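The White Cabinet

The white cabinet came to us by way of a will that mostly concerned a boat. 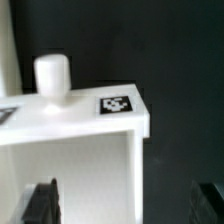
What do you do with a piece of furniture you never asked for? You put it in the hall and wait for somebody in the family to want it.

We waited from September until the following summer. In that time my aunt in Skokow wanted it twice, both times by telephone, and both times she un-wanted it when told the price of the van. The van was 900. The cabinet, by the lawyer's list, was worth 24. I have never learned what he based this on, but he charged us more than that to type it.

My husband used the opening for shoes. I used it for letters from the lawyer. This worked until the letters outgrew the shoes, and he went to a dinner in Noltau wearing one brown and one black, claiming the rest had been served notice.

The knob on top was the real trouble. It stood straight up, white and round-headed like a very small bishop, and it opened nothing. My husband pulled it. I turned it. My aunt, by telephone, advised pressing it while thinking of something else. Guests hung their hats on it and then their keys, and one evening a man from the Lill Rowing Club hung his whole coat on it and watched it slide to the floor with what I thought was a lot of patience.

"It's decorative," he said.

"It's a handle," said my husband, who had by then read half a book on cabinets.

They argued about it through the soup. I went out to the hall and sat on the floor next to the thing, and I'll admit I gave it a pat.

The boat sank in Nedora harbor that spring, tied up, in perfect weather. My cousin, who had gotten it, called to ask whether we might consider a trade. I told him the cabinet had been in our family for ages – and that there was already interest from Skokow.

Then I went and took the shoes out, so it would look nice.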